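手持夹爪采集示教数据，锅盖类任务成功率上不去，是数据不够还是采法有问题？

标签：模仿学习 数据采集 手持夹爪 厨房任务
提问于 12/6/19
浏览 1,004

先交代背景。我们组在做一个厨房整理的小课题，代号Domavden，名字是上一届留下来的，什么意思已经不可考。任务很朴素：把锅盖、铲子、勺子这类东西从沥水篮里取出来，放到指定位置，或者反过来插回去。没有遥操作的机械臂可用，所以全部靠人手拿夹爪采，双手各一把，夹爪上带相机，轨迹靠视觉里程计恢复。采完转成统一格式，丢给策略网络去学。

硬件是Nirovach的那套手持件，指尖贴了带纹路的软垫。训练用的是组里自己的代码，没什么花样。

目前攒了2,000条，地点全是租来的一套老房子的厨房。拿木铲、放木铲，模型学得有模有样，我都想给它发工资了。一到玻璃锅盖就完蛋。具体症状：

一，伸过去的方向大致对，合爪的时机不对，经常在离盖子还有一截的地方就自信地夹一把空气，然后非常庄重地把这把空气放到台面上。

二，偶尔夹住了，往上提的时候连篮子一起带起来。

三，几个盖子挨在一起插着的时候，它会对准两个盖子中间那条缝，可能觉得这样比较公平。

我的同门坚持说就是数据少，再采一倍就好了。我采到现在手腕已经有自己的想法，所以在去买第二副护腕之前想问问：这种情况到底该加量，还是我采的东西本身就有毛病？

补充几个可能有用的信息：

每条都从差不多的位置起手，因为我坐在地上，那样最舒服。

绝大多数是晚上采的，白天那房子外面在修路。

失败的片段我都删了，只留一次成功的。

篮子基本放在地毯上的同一块地方。（写到这里我好像已经有点明白了，但还是想听听别人怎么骂。）

问题下的评论

“把空气庄重地放到台面上”，我们这边的模型也会，放完还会退后半步。

请问视觉里程计丢帧严重吗？玻璃反光会不会把轨迹带歪？
提问者回复：不严重，地毯花纹多，特征点管够。轨迹回放看过，没飘。

回答一（已采纳）

先给结论：先别加量，把采法改了再说。按你现在的办法再采一倍，得到的是两倍的同一天晚上。

你自己补充的那四条，基本就是诊断书，我按严重程度排一下。

最要命的是删失败片段。你删掉的多半不全是失败，里面有一大批是“第一下没夹到，往后撤一点，调一下角度，再夹”的过程。人觉得那是失误，对策略来说那是仅有的纠错教材。你现在等于给它看了一整套从不犯错的人生，它第一次偏出去一厘米就没有参考答案了，只能照着记忆里的时间点合爪。夹空气就是这么来的。

所以第一件事：去回收站看看还在不在。在的话，最后成功了的那些捡回来，中间犯的错留着。彻底没成功的先另外放一个目录，别混进去，也别清空。

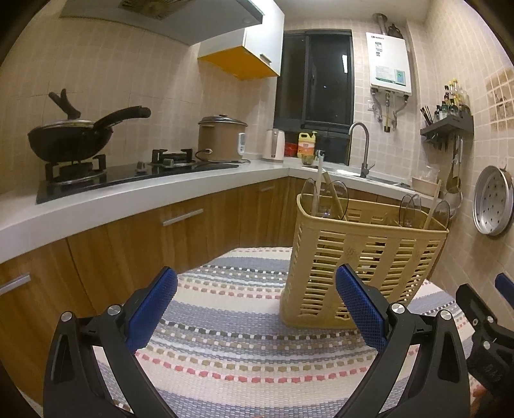 第二是起手位置。手持采集有个好处，人可以随便站，结果大家采着采着都会收敛到最省力的姿势，你坐地上，我靠冰箱，谁也别笑谁。我的做法是每采19条强制换一次起点，高低、左右、离目标远近都动，偶尔故意从很别扭的角度进去。别扭的那些看着难看，训练时最值钱。两只手也要换着当主手，不然另一只永远是陪跑。

第三是锅盖本身。透明的东西在相机里没有多少“面”，能看见的主要是边、钮和反光。木铲柄是一根不透明的棍，和背景分得清清楚楚，它学得好一点也不奇怪。透过玻璃看到的是后面的东西，背景一不变，模型就很容易把背景当成锅盖的一部分来记。你篮子又总放在同一块地毯上，它记住的很可能是“地毯那道花纹出现在两指中间时合爪”。这个可以验证：把篮子挪半米，别的都不动，看它是不是还去老地方夹。我赌一顿饭，会的。

要改的话，篮子底下垫不同的东西，地砖、台面、旧桌布、纸板，每换一次底就连着采几条玻璃的。灯也动一动，开油烟机灯、只开顶灯、旁边放个台灯斜着打。修路总有停的时候，白天哪怕采一小部分都好。

第四，合爪前停一下。很多人手快，接近和夹合是连成一个动作的，策略分不清这两段的边界。你到位之后顿一小会儿再合，提起来之前再顿一小会儿，轨迹上就有了两个清楚的台阶。不过别停太久，停太久它会学会发呆，我们有一版模型就是伸到盖子前面开始沉思，一直沉思到超时。

第五，连篮子一起提的问题，我猜你提的方向不是顺着插槽的。锅盖是竖着卡在里面的，人手感觉到卡了会自然晃一下，夹爪没有力反馈给模型，画面里那一下晃动又很小，就学丢了。示教的时候把这个动作做夸张一点，先顺着盖面的方向松一松，再往上抽。另一只夹爪可以去压着篮沿，既然你是双手采的，别浪费。

第六，几个盖子挨着的情况，你得自己定一条规矩，比如永远先取最靠右的。你要是今天从左拿，明天从中间拿，模型把两种答案一平均，就正好落在缝里。它不是公平，是拿不定主意。规矩定了写在纸上贴墙，两个人采的话尤其要贴。

最后讲量。照上面改完，先采40条玻璃锅盖的，只要40条，单独微调一版上去试。如果夹空气明显少了，就说明方向对，再往下采。如果纹丝不动，那回来追问，把合爪信号的曲线一起发上来，我怀疑你图像和夹爪开合的时间戳对不齐。这个毛病我们查过整整一个January（别问为什么标签系统里月份是英文的），最后是录制脚本里一个缓存没清。

评论

提问者：篮子挪了半米。它去老地方夹了。饭怎么请？

答主：先欠着，等它能夹住盖子再请，让它端。

提问者：回收站里还有，捡回来一大批。重看了一遍自己的失误集锦，心情复杂，建议每个采数据的人都不要看。

路过：想问下“停一小会儿”是多久？
答主：默念一个“好”字。我知道这不是单位。

路过：最靠右的，是以相机视角的右还是篮子的右？
答主：好问题，我们组为这个吵过。用相机视角，换边采的时候也按相机算，推理时它只有相机。

回答二

同意楼上大部分，补两点硬件上的，都是小事，但小事比较费人。

指尖垫要定期看。带纹路的软垫夹玻璃本来还行，沾了油之后会打滑，厨房里又到处是油。打滑的那几条，人会不自觉夹得更紧、提得更慢，数据里就混进来两种手感。我习惯每采完一轮用洗洁精水擦一遍，晾干再用。换垫子的话两边一起换，别一边新一边旧。

指根的螺丝也顺手拧一下。手持的东西天天被握，松得比你想的快，松了之后指尖的实际位置和标定就对不上，而且是慢慢对不上，最烦。Nirkix论坛里有人专门发过一个拧螺丝的提醒帖，常年置顶，底下全是“谢谢，已经松了”。

另外双手采的时候，注意辅助手别老在主手的画面边上晃。它要么参与任务，要么离远点。半截指头总在同一个角落出现，模型会把它当成环境的一部分，等哪天那只手不在，它就慌了。你要是按楼上说的让它去压篮沿，那就每条都压，或者分成两个任务采，别时压时不压。

时间戳那条我投一票。查法很土：对着夹爪快速开合几下，录下来，逐帧看画面里完全闭合的那一帧，和数据里开度最小的那一帧差多少。差得多就先别训了，训出来的也是一个反应永远慢半拍的同事，这种同事大家都不缺。

评论

提问者：查了，差了几帧，不算大，但确实差。螺丝也松了。谢谢，已经松了。

回答三

直接换Carrier的那套预训练权重就行了，我们换了以后什么都好了，不用采这么多。

评论

提问者：请问你们的任务里有玻璃吗？

答主：没有，我们是叠毛巾的。

提问者：好的。

路过：叠毛巾也挺难的。

提问者后续更新

按回答一重采了，规矩贴在墙上，起手位置乱得像在打太极。新的40条加上捡回来的旧片段，微调了一版。夹空气少了很多，提篮子还有，两个盖子挨太近的时候仍会犹豫，不过最后会选一个。时间戳修了，录制脚本里还真有个缓存，跟回答一说的那个是不是亲戚不知道。

同门现在改口说他一直认为是采法的问题。护腕还是买了。

下一步想把盖子往锅上盖也加进来，盖之前要对中，估计又得来开新帖。到时候如果标题里出现“庄重地盖在旁边”，各位多担待。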